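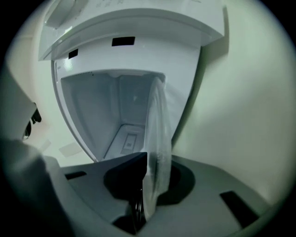
Fridge door dispenser, white.

Slide 1 - open

Hi all, Nurhan Toprak, Aneson, loyalty and offers. 20 min then questions. Say thanks to Lenni for swapping slots.

Topic: promo codes that don't work, and what they cost the shop. Small to mid online stores, mostly home goods. Not talking about big marketplaces.

Ask for hands - who left a cart this month over a dead code? Wait. Let them laugh.

Slide 2 - the empty box

Checkout page has a box, "Enter code". Shopper has no code. Shopper goes looking. New tab, search, ten coupon pages, all with the same expired stuff. Comes back annoyed or doesn't come back.

Tell the Varkodlow story here. Filter cartridges, hoses, kitchen spares. Lempi Vainio ran their web shop and let us into the logs for March. 719 different codes typed into the box. 201 had ever been real. Pause on that one. Rest was made up, scraped, or from some other store completly.

Most typed code was WELCOME with a number on the end. They never issued it.

Slide 3 - where bad codes come from

- newsletter codes that get copied out
- one-time codes posted publicly, used once, dead forever
- staff codes (!!)
- coupon pages guessing: SAVE10, SAVE15, SPRING whatever
- old campaigns with no end date written anywhere

Staff code bit: keep it short. Jarmo's code was on a forum for a whole winter. He's fine with me telling it, asked him.

Slide 4 - support load

Varkodlow got 600 support messages in March that mentioned a code. Read two out loud, the polite one and the all caps one. Eetu Saarela on their desk gave in and sent manual discounts. So the fake code worked in the end, just slower, and they paid Eetu's time on top.

Don't get stuck here. Last time I spent half the talk on this slide.

Slide 5 - what we changed

Box folded behind a small link, "Have a code?". People with a code find it. Argue this one with the room if they want to.

Error text. Old one said "Invalid". New one says what's wrong - expired, wrong item, minimum not met. Show both.

Own offers page on own site. Every live code, end date next to it. Took Lempi an afternoon. If there's no sale on, the page says there's no sale on.

Cap on live codes: 6 at a time. Want a seventh, kill one first. Marketing hated it for a month or so.

Slide 6 - things that flopped

Auto-apply best code. Sounded great. Stacked with the bundle price and sold hoses under cost overnight. Off by 7 am.

Goris plugin for single-use codes - fine on desktop, letters too small on phones, people mixed up O and 0. Now we just leave those two out of teh alphabet.

Writing to coupon pages asking them to take codes down. Two answered. Jiang campaign codes are still up somewhere, check before the talk.

Slide 7 - do this first

Export every code typed in the last month, sort by count, look at the top of the list. Then put an end date on everything. Then go find the staff code.

Skip slide 8 if past quarter to.

Slide 8 - free shipping vs percent off

Only if asked. Thresholds beat percent for Varkodlow on small orders, no real difference on big ones. One shop, don't oversell it.

Questions. Lenni has the mic. Slides go up tonight, spreadsheet template too, link on the last page - FIX LINK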